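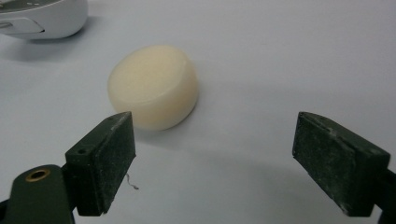

The Round Bar and Its Dish

Bar soap has returned to the washbasins of Travham after an absence long enough that many residents had stopped asking for it. For 18 months the Ambrose housing association, which manages the town's supported flats and its two guest houses, has offered tenants a choice between pump bottles and solid soap. The choice was introduced with little ceremony, by means of a line on the monthly supplies form, and it has since changed what is ordered and how bathrooms are fitted and cleaned.

The association had expected the question to be one of soap. Most of the correspondence it received concerned the dish.

Tenants wrote about bars that had softened on the side of the basin, about a ring of residue that would not lift from the enamel, and about dishes with flat bottoms in which the soap sat in its own water until it could be pressed out of shape with a thumb. Several letters described the same remedy, a folded flannel placed beneath the bar. The association's property office recorded these remarks over the winter and, in December, asked its fittings adviser, Attila Csizmadia, to prepare a short paper on the keeping of bar soap in small bathrooms.

Mr Csizmadia's paper runs to 5 pages and is now issued to every new tenant who selects solid soap. It begins with the observation that soap is consumed in two ways: by being used, and by being left to stand in water. The first cannot be avoided. The second is a matter of where the bar is put down, and a household that attends to it will find that a bar keeps its shape until it is thin.

"People blame the soap," Mr Csizmadia said. "They change from one make to another and the next one goes soft as well. I ask them to lift the bar and look at what is underneath it."

The shape of the bar is of some importance. A round, thick bar presents less corner and edge than a rectangular one of the same weight, and the corners of a rectangular bar are the first part to soften and break away. Against this, a round bar is harder to hold when wet, particularly for those with limited grip, and its curved side allows it to roll if it is dropped. The association stocks both. The round bar is supplied by Sallholm, a small manufacturer outside the town, in a plain cream finish and without scent. The rectangular bar is kept for tenants who ask for it.

Sallholm produces its round bars in batches of 300. They are cut, pressed and then left on open racks to harden before wrapping, and the firm's guidance to households continues the same principle. A new bar should be taken out of its wrapper on the day it is bought and stored unwrapped in a cupboard where air can move. Linen cupboards are well suited to the purpose. A bar kept in this way loses some of its moisture and will generally last longer at the basin than one opened fresh.

As to the dish, the paper is firm. The floor of the dish must be raised in ridges or pierced by slots, so that the soap rests on narrow points of contact and water has somewhere to go. The walls should be high enough to keep the bar from sliding off, yet low enough that fingers can reach it from the side. An oval form suits most basins, since it takes up little depth from front to back. Sharp internal corners should be avoided, as residue gathers in them and is tedious to remove.

A distinction is drawn between dishes that drain and dishes that merely lift. In the second kind the water falls beneath the ridges and remains there. Such a dish is perfectly serviceable provided it is emptied, and it has the advantage of keeping the shelf dry. A draining dish needs to stand over the basin or on a tray of its own; if placed on a wooden shelf it will mark the wood in a matter of weeks. The association fitted draining dishes in one of its guest houses before this had been fully considered, and the shelves there have been sanded and sealed.
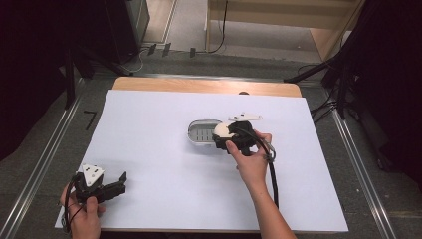
Should a bar of soap be dried before it is put back in its dish?

Drying with a towel is unnecessary, and it leaves soap on the towel. It is enough to shake the surplus water from the bar over the basin and to set it down on the ridges with its broader face level. If the dish has water standing in it, that should be tipped away first.

The matter of turning the bar is one on which practice differs. Mr Csizmadia recommends that it be put down on alternate faces, so that both wear evenly and neither becomes hollow. The housekeeping staff at the guest houses have found this difficult to maintain with visitors, and instead turn the bar when the room is cleaned. Tenants living alone report that the habit is quickly formed. In larger households it tends to be observed by one person on behalf of everyone else.

Cleaning the dish is a weekly task. The recommended method is to remove the bar, fill the dish with hot water and leave it for 20 minutes, after which the softened soap can be brushed from between the ridges with an old toothbrush. No detergent is needed, soap being itself the substance that is removed. Limescale is another matter. Travham's water is hard, and a grey crust will form along the slots of any dish that is only rinsed. A little vinegar in the soaking water will loosen it, although dishes of natural stone must never be treated in this way. The association does not supply stone dishes for that reason, and advises tenants who bring their own to wipe them after use.

Dark fittings show soap residue more readily than pale ones. A number of tenants had asked for black or slate-coloured dishes to match their taps, and these were provided, but the property office notes that a good proportion have since been exchanged. White dishes with a darker insert have proved a reasonable compromise. The insert lifts out for washing in most patterns, and where it does not, the brush will reach.

Small remnants need not be discarded. When a bar has worn thin it may be wetted and pressed against the face of a new one, and left overnight on the dish to join. The join holds best when both pieces are of the same make. Remnants that will not join can be collected in a cotton bag and used at the kitchen sink, or grated for washing by hand. Lemia, the day centre on the north side of the town, accepts them for its laundry room and asks only that they be dry and free of wrapping.

There remain settings in which the pump bottle is to be preferred. The association continues to place liquid soap in its shared kitchens, in the lavatories at its offices and wherever hands are washed by a succession of people who do not live together. Some tenants with arthritis find a pump easier, and others find it harder – the supplies form leaves the decision to them and may be altered at any time of year. Both kinds may be ordered for the same flat.

The property office intends to extend the choice to the second guest house when its bathrooms are next refitted. Draining dishes will be fixed to the tiled wall above the basin, clear of any shelf, and a lifting dish will be kept in the cupboard of each room for guests who prefer to have their soap beside the bath. Copies of Mr Csizmadia's paper are available from the association's reception desk, where a selection of dishes may also be handled before one is ordered.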